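강의자료 > 식품공정 기초 > 열전달

5강. 가열 용기의 재질과 열전달

최종 수정: 2022년 2월 24일

5.1 비정상 상태 가열
용기에 담긴 액체의 온도 상승은 단순 열수지로 근사한다. 교반이 충분하여 액온이 균일하고 용기 벽의 열용량을 무시할 수 있다면 다음 식이 성립한다.

m·c·dT/dt = U·A·(Th − T)

m은 액체 질량, c는 비열, U는 총괄열전달계수, A는 전열면적, Th는 열원 온도이다. Th가 일정하면 온도차는 지수적으로 감소하며 시정수는 m·c/(U·A)이다. 점도가 높은 소스류는 균일 온도 가정이 성립하지 않으므로 7강의 방법을 따른다.

5.2 벽면 저항
평판 벽의 총괄 저항은 1/U = 1/h1 + L/k + 1/h2로 쓴다. 오스테나이트계 스테인리스강의 열전도율은 알루미늄보다 한 자릿수 이상 낮다. 다만 벽이 얇으면 L/k 항은 대류 저항에 비해 작고, 재질의 영향은 총괄계수보다 바닥면의 온도 분포에서 먼저 나타난다. 국부 가열이 문제되는 경우 알루미늄층을 접합한 다층 바닥을 사용한다. 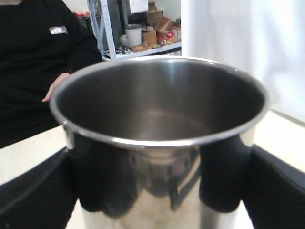 그림 5-1. 스테인리스강 냄비

5.3 복사와 표면 상태
외벽의 복사 손실은 방사율에 비례한다. 연마한 금속면은 방사율이 낮고, 산화되거나 오염된 면은 높다. 계산 시 표면 상태를 반드시 명기한다. 적외선 온도계로 연마면을 측정하면 주변 반사 성분이 섞이므로 접촉식 열전대를 병용한다.

5.4 연습
(1) 물 8 kg을 20 ℃에서 80 ℃까지 가열하는 데 필요한 열량을 구하라. c = 4.18 kJ/(kg·K)로 하고 손실은 무시한다.
(2) (1)의 조건에서 액체로 전달되는 열량이 2,000 W로 일정할 때 소요 시간을 구하라.
(3) 표면 온도 297 K인 외벽의 방사율이 두 배가 되면 방출 복사열은 어떻게 변하는가. 온도와 면적은 일정하다.

풀이는 7월 보충자료에 수록한다.

일벌 식품공정연구실(Ilville) | 강의 목적 외 복제 및 배포 금지 | 맨 위로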